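Home | Visits | Fairs | Archive | About

6 April 2023
By the Zaltberg Visits page

The Plomholm open day promised doors at ten and delivered them at twenty past, by which time the queue had eaten all its sandwiches. Codeo has had the building since June and is proud of its floors. We heard a good deal about the floors. The leaflet (157 words, 353 if you count the safety notice) sent us upstairs first, past a stairwell painted the green of old hospitals.

Blocks were what I had come for, and the sorting room did not let me down -- I would have stayed all afternoon if the tea urn had been nearer. Long ones seem to be the thing, in dark green and a dull red that would suit a railway carriage. They lie any old how in a big grey metal bin whose floor is properly scuffed, with a whitish patch flaking away at the back. I liked the bin best. It has had a life.

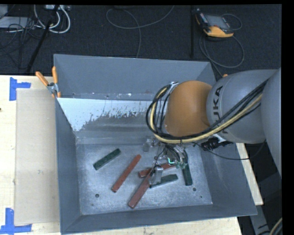 Comments

Makhubela fan: No mention of the car park?

Stairs77: The urn was cold by two.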